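Minutes, teleoperation group, Oltville lab
April 21, 2026

Minutes of the March meeting were approved without changes.

1. Data count. The Skatanholm kitchen set now has 120 accepted demonstrations toward a goal of 200. Another 13 were rejected for pauses in the middle of a reach.

2. Operator practice. New operators will do 40 practice runs before anything they record is kept. Hand guiding stays in use for drawer tasks. Counter tasks will be done by remote control only -- the two methods gave different wrist paths and the training run did poorly on the mix.

3. Counter tasks. The group agreed to keep the bowl and bagged items as they are for the next block. Operators should bring the gripper down slowly over the counter and stop before closing.
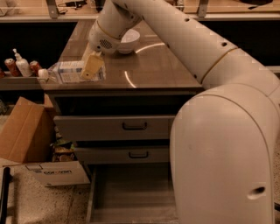
Start positions will be changed between runs, and the log sheet will get a column for them.

4. Ondon controller. The delay on the left hand grip is still open. To be looked at before the next block.

Next meeting: date to be sent by email.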